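The Can from Stellthorpe
Jan 9, 2025
By Jytte Ketilsson

Ayodele loved a fresh can of tennis balls more than she loved tennis. The pop! The rubbery smell! She had waited since December for this one, and now she could hardly stand still.

"Serve's at 22 past," said Musa. "Leave them alone."

She did not leave them alone.

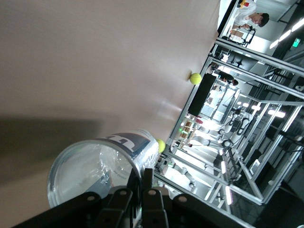
Loose Balls

They went everywhere, bright and fuzzy and wonderful, and Musa laughed so hard he had to hold the table.

"Pick one for luck," he said.

"Only one? They're all so good!" 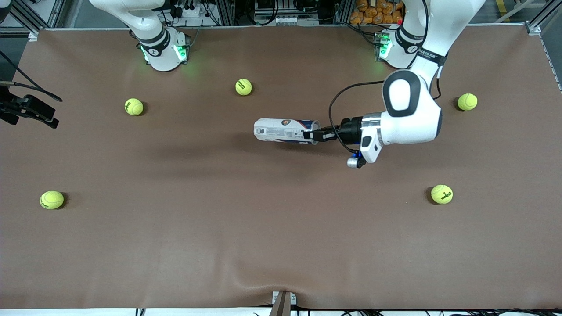 She shut her eyes, reached out and closed her hand on the first fuzz she felt. Oh, it was perfect! She bounced it all the way down to the court, where old Sani was already waving his racket at them.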